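**Acta de la reunión de la comisión de decoración – Edificio Symonenko**
Julio de 2025

Asistentes: Sandamali Rathnayake (preside), Lorcan Phelan (toma el acta), representantes de las plantas primera y tercera. Excusa su ausencia la planta segunda.

**1. Acta anterior**

Se aprueba con una corrección: el importe de las guirnaldas exteriores fue de 874 euros, no de 847.

**2. Árbol artificial del vestíbulo**

Sandamali informa de que el árbol sigue montado sobre la superficie de mármol oscuro, con las luces puestas. Se montó para comprobar el estado de las ramas antes de pedir presupuesto. Hay dos tipos de follaje, uno más oscuro con las puntas blanquecinas y otro verde amarillento. La planta tercera prefiere el oscuro y propone retirar los ramos claros. La planta primera no está de acuerdo y pide que se queden los dos. Tras un rato de discusión se decide mantener ambos y recolocar la rama clara más larga, que cuelga demasiado y tapa lo que se pone debajo.

Se pregunta si las luces verdes pueden sustituirse por blancas. Lorcan mirará si Flomura vende el juego suelto. Mientras tanto se quedan las verdes.

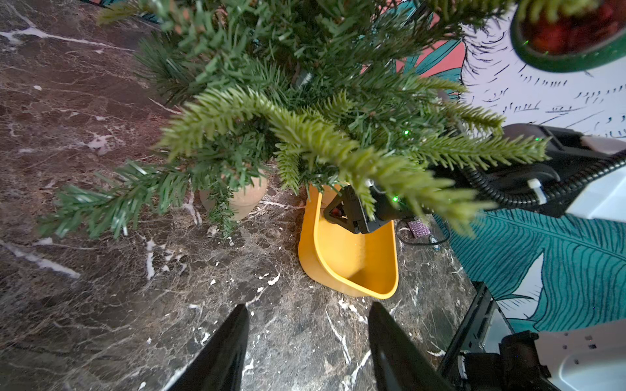

En cuanto a lo que va al pie del árbol, la maceta pequeña de terracota se conserva. La planta primera ofrece plantar algo en ella, con la condición de que otra persona se encargue del riego en agosto. Queda pendiente de nombre.

El recogedor amarillo de plástico no forma parte de la decoración y pasará al armario de limpieza. El objeto brillante de tono morado grisáceo se guardará en la caja de piezas delicadas, envuelto en papel. El cable negro fino se enrollará y se etiquetará antes de guardarlo – el año pasado se perdió bastante tiempo buscando de dónde era cada uno.

El recipiente verde redondo, con su contenido rojo, se queda junto al árbol. La planta tercera pide que no se ponga cerca del borde.

**3. Presupuesto**

El saldo disponible es de 1.846 euros. Se han recibido dos ofertas para la decoración de las escaleras y el portal: la de Justier, por 1.274 euros con montaje incluido, y la de Maritz, más alta y sin montaje. Se acepta la de Justier con el voto en contra de la planta tercera, que habría preferido esperar a una tercera oferta. Sandamali pedirá que conste por escrito la fecha de entrega.

**4. Trastero**

Quedan 11 cajas sin rotular. Se acuerda abrirlas y tirar lo que esté roto, previa consulta a la segunda planta, a la que pertenecen algunas – Lorcan les escribirá. Las cajas del árbol irán en el estante bajo.

**5. Ruegos y preguntas**

La planta primera pregunta por la llave del trastero. Hay dos copias, una en poder de Sandamali y otra en conserjería.

**Tareas**

- Sandamali: respuesta a Justier y fecha de entrega.
- Lorcan: consulta a Flomura, mensaje a la segunda planta, etiquetas para cables.
- Planta primera: maceta y rama larga.
- Planta tercera: recogedor al armario y caja de piezas delicadas.

La próxima reunión se celebrará en agosto, en el mismo vestíbulo.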